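Cairns opens orders for Platum tabletop sorting kit

27 June 2021

Cairns today opened orders for Platum, a tabletop kit that gives a robot arm a complete sorting job to learn and repeat. The kit is sold to teaching labs and small integrators and costs $2,199. The arm and gripper are not included.

Platum comes with labeled bins, a set of everyday items to sort, and the Serker software, which runs the task and logs each attempt. Labels can be printed in seven languages, including Chinese, and the bins can be rearranged between runs.

"Most of our customers already own an arm," said Catriona Dunbar, product manager at Cairns. "They were spending the first month of a course shopping for cups and boxes. We wanted them to start on the first morning."

Items are light and ordinary by design. A disposable paper cup dents easily and has to be held gently, and a cup on its own in open space is where most classes begin.
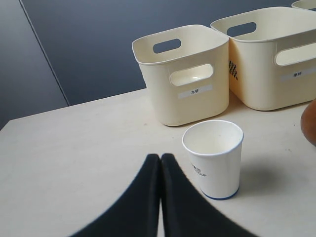

A paper cup on the table with the gripper close by. The bins behind are labeled in Chinese for wooden cups and paper cups.

Later exercises mix materials. Wood, paper and clear plastic each go to a separate bin, and the clear plastic is usually the hardest for a vision system to pick out. Serker scores an item by the bin it ends up in - how it lands does not affect the score.

Ertuğrul Özkan, who led testing at Cairns, said the team logged 1,087 attempts before settling on the bin shape. "The handle openings make the bins easy to move by hand," he said. "You can set up a new layout between classes."

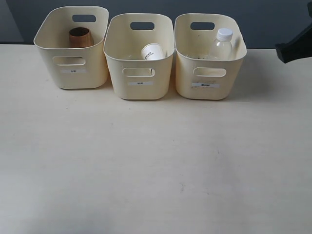 Availability

Platum ships in December through Cairns and its distributor, Bamus. Orders of 15 kits or more include a day of remote setup help. Existing Serker users can download the sorting exercises at no charge and use their own bins.

Press contact: Mhairi Morrison, Cairns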